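I've been back from Prallance for a bit now and I still have mud in my socks, so I thought I'd better get something down for the school newsletter before I forget the good bits. I'm one of the parents who went along with the Year 9s on their river trip in February (yes, February, and yes, it was freezing) and I've come home a complete bore on the subject of freshwater shrimp.

Nineteen pupils from Satville School signed up, which was more than we had waders for, so they took it in turns. The idea was to spend five days on the Pichon, starting up where it's barely wider than a bath and ending at the old mill at Gundard, testing the water and seeing what lives in it. I had pictured a nice walk with a net. It was not a nice walk with a net!

We were up at half past six every morning, porridge first, then straight out to the bank. One group did the kicking (you shuffle your feet in the gravel and somebody downstream holds the net) while the other group sat with trays and sorted whatever came out. I'd thought there'd be squealing. There was a bit on the first morning, most of it mine, and after that they were arguing about mayfly nymphs as if they'd been doing it for years.

The best spot by miles was just below the footbridge at Gundard. They got more than 200 creatures out of one stretch there, including two bullheads, which are funny little fish with enormous faces. Everything went back in the river afterwards, and a girl who had told me on the coach that she hated "anything with legs" was the last one crouched at the edge saying goodbye to them.

Evenings were for writing up, and for drying gloves on every radiator in the hostel. The food was good, the showers were lukewarm, and I lost at cards to a lot of thirteen-year-olds.
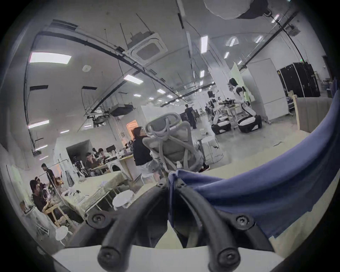

*Blue fabric on the frame.*

The pupils are turning their results into a display for the main corridor, with a big map of the Pichon and all their drawings, and it should be up before the end of term. They're also giving a short talk in the hall at 6 p.m. on the night it opens. Parents, grandparents and little brothers and sisters are all welcome, and there'll be tea and cake.

There's already talk of going again next year, a bit later in the spring if the hostel can fit us in. I've put my name down. If you fancy coming along as a helper, leave a note at the school office, and do buy thicker socks than I did.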